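# Clearing the Break Room Table – notes for the 204 talk

Slides are up before people sit down. Start at 5 past, whoever is here.
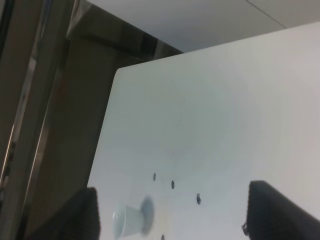
Thank Yolandi Chauke for the room and the coffee. Say my name, say I look after shared spaces at Treltudura, then get going. Ask for hands: who ate lunch at their desk today? Wait for the hands. Don't comment on the number.

**Part 1 – What gets left**

- Mostly cups. Small plastic ones from the water station, then mugs, then lids.
- A light cup tips over easily and rolls. Once it is on its side people stop seeing it as theirs.
- Pale cups on pale tables are easy to miss. The Lelley building has white tops all through and I walked past cups there for months.
- Tell the story of the Du Plessis visit in March. Keep it short. They were shown into the break room first and we had to move 2 trays before anyone could put a laptop down.

**Part 2 – The order I clear in**

1. Stand at one corner and look across the table at a low angle. Cups show up better from there than from straight above.
2. Cups first, rim up, stacked by size. Check for liquid before you lift one.
3. Paper and wrappers next.
4. Wipe last, from the far edge toward you.

(Pause. Somebody usually asks about spray. Vimine is what we have in the cupboard, and a damp cloth is fine for most days.)

**Part 3 – Marks and holes**

People report these as dirt. Some are dirt. Run a fingernail over it – if the nail drops in, it is a hole or a dent and wiping won't shift it. If it smears, wipe it. Small holes collect crumbs, so use a dry brush before the cloth. Don't dig at them with a knife. For anything that catches a sleeve, call 2518 and say which table.

**Part 4 – What I'm asking for**

- Take your own cup when you stand up. One more if your hand is free.
- Bin is by the door now, not under the sink. Point to it.
- Last team out of a meeting does the wipe. Skip the sign-up sheet, we tried it and it went missing twice.

If time is short, drop the Du Plessis story and go straight to the order.

Questions. The dishwasher will come up – answer is still no date. Leave the handout by the door and take the spare copies back to Yolandi.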